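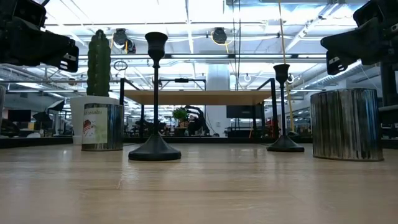
Are we for real this season or am I kidding myself?

pondden_end_39 wrote:
OK so I've slept on it and I still feel the same way, so I'm starting the thread. We're second. We've beaten Grurkberg away, which I have seen exactly once before in my life, and we did it with a back four that had never started a match together. I know it's early. I know what this club does to people in the spring. But I watched that second half twice and I don't see a team getting lucky, I see a team that knows where the next pass is going.

Procházka has been the big difference for me. Last season we'd go a goal up and drop so deep the keeper could have shaken hands with our striker. Now we go a goal up and keep pressing. Dinu (Sorin, before anyone starts) won the ball in their half all night long.

So, title contenders? Or top four and be grateful?

mrs_lloyd_stand wrote:
Top four and be grateful. Sorry! Lovely result, I lost my voice, my husband says it was the best evening he's had in weeks. But look at the bench. If Sorin Dinu pulls a hamstring we've got his brother and then we've got children.

terrace_goat wrote:
What's wrong with his brother?

mrs_lloyd_stand wrote:
Nothing's wrong with Ovidiu, he's a nice tidy player, but he wants an extra touch every time and Procházka's whole thing is playing it first time. You could see it when he came on against Erkstead. Everything slowed down and we nearly threw it away.

terrace_goat wrote:
He came on against Erkstead with us 2-1 up and we finished 2-1 up. I'd call that doing his job. Slowing it down was the point.

pondden_end_39 wrote:
I'm with goat on that one. I was shouting at them to slow it down!

ColdPieHalftime wrote:
I'm going to be the miserable one. We have played one good side. One. Erkstead are going down, I'd put my house on it, and the home games have been against teams who turned up for a draw and parked everybody on the edge of the box. Come back to me after the run that starts at the end of the month, when it's three away games and a cup tie jammed in the middle. I've been going since I was a kid and September has made a fool of me more times than I can remember.

Also our set pieces are dreadful. How many corners did we have at Grurkberg? All of them hit the first man. All of them.

north_bank_nell wrote:
The corners, yes, thank you. I thought it was just me. Who decided the tall lads should all stand at the back post and then the ball goes to the front post? Give them to the kid, he had a lovely delivery in preseason.

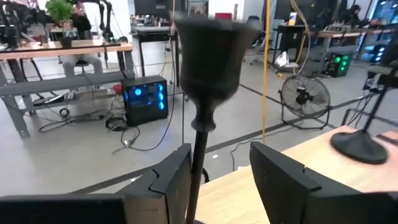 Anyway I don't agree with Pie about the rest of it. You can only beat who's in front of you, and the teams who came here for a draw went home with nothing. Two years ago we'd have drawn every one of those and moaned the whole way to the car. Something's different in how they carry themselves – even when the goal won't come they don't start lumping it.

ColdPieHalftime wrote:
Fair point, Nell. I'll give you that they don't panic. I still think they'll finish fifth.

grurk_and_proud wrote:
Grurkberg fan here, hope it's OK to post. You were better than us, no complaints. Your number eight ran our midfield and I was glad when he went off. But I'd be careful with the title talk. We were top at this stage last year and I bought a new scarf and everything, and we finished nowhere. Your fullbacks leave a lot of space behind them and we had the chances to make you pay. A better striker than ours would have.

pondden_end_39 wrote:
Always welcome, and thanks for being decent about it. You did have that one right after the break, I had my hands over my eyes. I think the fullbacks thing is on purpose though? He wants them high and he's trusting the middle two to cover.

grurk_and_proud wrote:
Sure, and it works until somebody quick gets in there. Just saying what it looked like from our end.

terrace_goat wrote:
Has anyone heard if the Pondden End is sold out for the next home one? I couldn't get two together this morning, only singles right up by the roof.

mrs_lloyd_stand wrote:
There's always a few go back on sale the night before, after 6. Keep refreshing. The Lloyd Stand had loads last time but you'll be in the sun and you'll have to sit near me.

terrace_goat wrote:
I'll risk it.

ColdPieHalftime wrote:
Bring earplugs, goat.

pondden_end_39 wrote:
Right, predictions so I can dig this up in May and embarrass everyone. I'm saying second. Put yours below and no editing it afterward, Pie, I remember last year.

ColdPieHalftime wrote:
Fifth. And I fixed a typo last year, that's all that was.

north_bank_nell wrote:
Third, and a cup semi.

mrs_lloyd_stand wrote:
Fourth on the last day, on goal difference, with me crying in the parking lot.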